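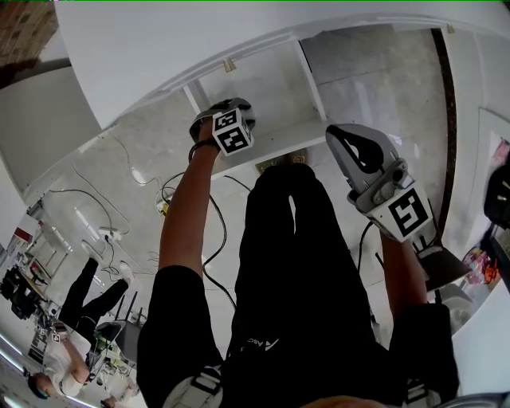
One student from last year's group wrote in the feedback that she never knew when to stop explaining and let the children try. Many of you will have the same trouble, so we begin this handout with it.

Handout 2: The exploration part of a science lesson

In the Felton unit, each lesson has an exploration and after it a task. The exploration must be short. For Grade 3 and 4 I recommend 20 minutes, and the whole lesson is 48 minutes, so please plan also the time for cleaning up.

Start with a question the children can answer wrongly without feeling bad. For the lesson on evaporation I use: "Where does the puddle go?" Write all the answers on the board, also the strange ones. Do not correct them yet. In my experience the colour of your voice already tells the children which answer you like, so try to speak the same way to everyone.
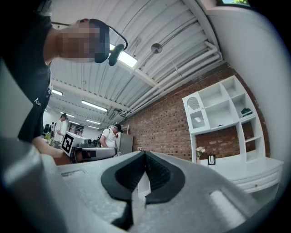
Person with headset, beside a marked cube

After the question comes the prediction. Every child writes one sentence in the notebook before anybody touches the materials. If you skip this, the quick children will decide for the whole table.

Materials for the evaporation task, for each pair:
2 shallow dishes
200 mL of water
a ruler and a pencil
the Vadura record sheet (copies are in the tray at the centre of the staff room)

One dish goes near the window and the other in a cupboard. The children measure the depth in the morning and again before home time. Some pairs will forget the second measurement. Let them leave the space empty on the sheet and talk with the class about what we can still say from the other results.

For next class: read the Felton teacher notes, pages 20 to 24, and write three opening questions for a lesson on shadows. Bring them on paper, as we will exchange them in pairs.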